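Leave the table bare

Wednesday, January 14, 2026

Quick one, dinner's on. I want to argue for pale, bare wood on a work table. No oilcloth, no runner, no plastic mat from Bundberg that curls at the corners by May. Just the wood.

Everybody covers theirs. We covered ours for years. Then I pulled the cloth off to wash it and never put it back – best thing I did all year. Light top, faint streaks running the long way, one straight edge. You set a thing down and you see it. Screws, crumbs, the pencil you lost. Dark tables eat pencils.

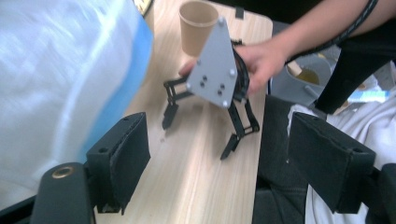 Tuva Öberg wrote back after my last rant that a bare table is fine for people without kids, and that hers had a grape juice ring in it before the first week was out. Fair. She says she'd cover it again tommorow.

But I'd take the ring. Sand it, or don't. A cloth hides the ring and the grain both, and the grain is what you paid for. Lundgren wanted 500 for a top and then 90 more for a pad to put over it so you'd never see it agian. Who is that for?

And look at real grain sometime. Long wavy lines, then those pointed arches stacked up inside each other. A tiny dark speck off on its own. Printed tops from Grakus do arches too, same arch every couple of feet. Drives me nuts.

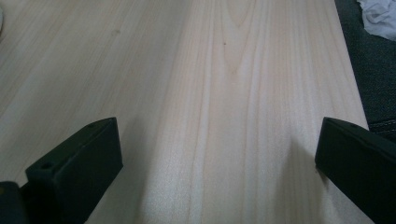

What about stains

Wipe it. Damp rag, dry rag, done. I've tried the Clanell oil, about 100 times too shiny for me. Plain and pale is the whole point. Yes it'll mark. So does a floor, and we walk on those.

Anyway – take the cloth off for a week. Put it back if you hate it.
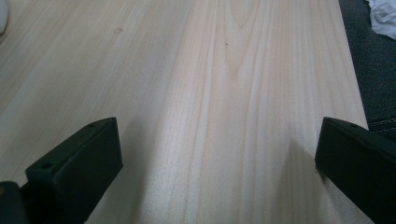 Pale wood, arches and a speck.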